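Surkham 2 Wrist Capture Set
Part no. 2817
Supplied by Menzies

Overview

The Surkham 2 records demonstrations from the point of view of the gripper, for use in training handling policies. An operator guides the arm through a task, and the set stores the wrist camera video, the arm position and the finger opening against a single clock. Each attempt is saved as a separate episode.

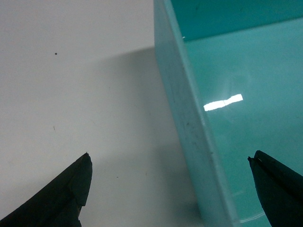
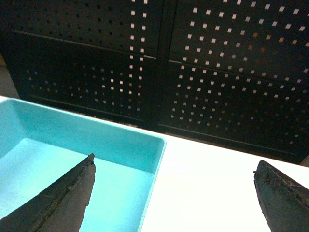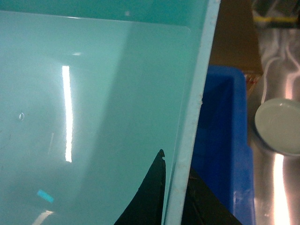 Wrist camera views at one work area. First and second: fingers open at a turquoise container or tray on a white tabletop. Third: translucent teal plastic at close range, blue bin to the right.

What is supplied

Wrist camera and bracket
Pair of gripper fingers, dark finish
Recorder unit with mains lead
Foot switch, two pedals
Signal cable, wrist to recorder
Calibration card
Printed set-up guide

The arm, gripper body and work table are not included. A bracket for the older Morkia flange can be ordered separately.

Recording

The left pedal starts and ends an episode. The right pedal marks the current episode as rejected. Rejected episodes stay on the recorder in their own folder and are left out of the export unless the operator selects them. Many users keep them as negative examples.

A task name must be entered before the first episode. The name is written into every episode that follows until it is changed. Free text notes can be added at the recorder or later, during review. The review screen plays the video next to a trace of finger opening, so that a late grasp or a slipped part can be found without watching the whole episode.

The recorder holds 12 hours of material at the standard setting. When the store is full it stops and sounds a tone. It does not overwrite earlier episodes.

Camera position

The camera is fixed to look along the fingers. Both fingers should enter the view when the gripper is open. Set the bracket with the calibration card before a new task and lock both screws. If the bracket is moved part way through a collection, start a new task name, as the two sets of episodes should not be mixed without a fresh calibration.

Glossy trays and bins reflect overhead lights. Exposure is automatic by default and may be locked from the recorder menu. We advise locking it where the lighting is steady. Where the lighting changes during the day, leave it on automatic and record at different times, so that the training data contains the variation.

Fingers

The fingers are treated as a wear part. Scuffing of the face does not affect recording. Replace them as a pair when a tip no longer closes flush. Spare pairs are sold under the same part number with the suffix F.

Export

Episodes are copied over the network or to a removable drive. Each has one video file, one table of positions and one short text file with the task name, operator initials and calibration reference. Firmware 11 or later is needed for network export.

Ordering and support

Orders: Lindalva Arruda, Menzies
Technical questions: Torquil Shearer, Jurkmont workshop
Loan units are available from April. Please state the arm model and flange type when asking for a quotation.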